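Stokden Holiday House Lock - Keypad Entry for Short-Stay Rentals

Model 1301, surface mount, matt grey

The Stokden 1301 is a keypad deadlatch for holiday houses, granny flats and serviced apartments where guests arrive without a host present. It replaces a standard rim deadlatch on timber doors and uses the same fixing holes in most cases. Check the backset before ordering.

Guest codes are set from the Pirkum booking calendar or entered by hand at the keypad. Each code has a start time and an end time. A code stops working at checkout unless the booking is extended, and a guest already inside can always leave by turning the inner knob. Cleaner and owner codes are held separately and are not cleared when the guest list is reset.

The lock stores 600 codes. The access log records the code used and the time of entry. It does not record exits.

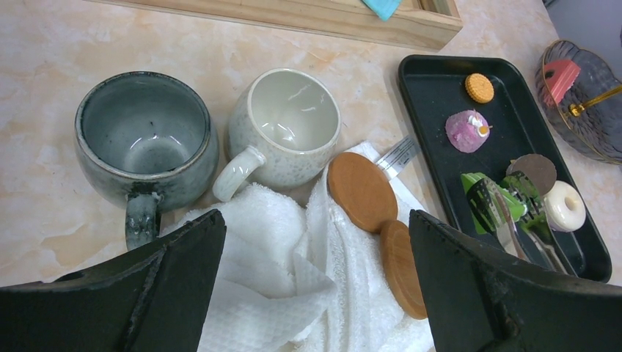 Glazed mug on a marbled tabletop.

Power is from four AA alkaline cells. Do not fit rechargeable cells, as the low battery warning will not read correctly. Typical battery life is 14 months at one changeover per week. When the cells are low the keypad flashes amber after each entry and a notice goes to the owner's account. If the cells go flat, hold a 9 V battery against the two contacts under the keypad and enter the code as usual. Two override keys are supplied and should be kept off the property.

Specifications
Door thickness: 32 to 45 mm
Backset: 60 mm
Code length: 4 to 8 digits
Operating temperature: -10 to 55 °C
Wireless: 2.4 GHz, bridge required for remote code changes
Colour: matt grey
Warranty: 2 years, residential and short-stay use

In the box
Lock body, keypad, strike, fixing screws, 2 override keys, drilling template, printed guest card

The Flastix bridge is sold separately and plugs into a power point within 10 m of the door. Brick or stone walls will shorten this range. Without the bridge, codes can still be changed at the keypad, but booking times have to be entered manually.

Not suitable for fire doors, aluminium sliding doors or doors fully exposed to rain. For coastal properties, wipe the keypad with a damp cloth monthly and do not use solvent cleaners.

Orders placed before 2 pm leave the Mbwambo warehouse the same working day. For trade pricing on ten or more units, contact Rehema Langat in sales. Installation questions go to Bakari Ogola - please have the door thickness and a photo of the existing lock ready.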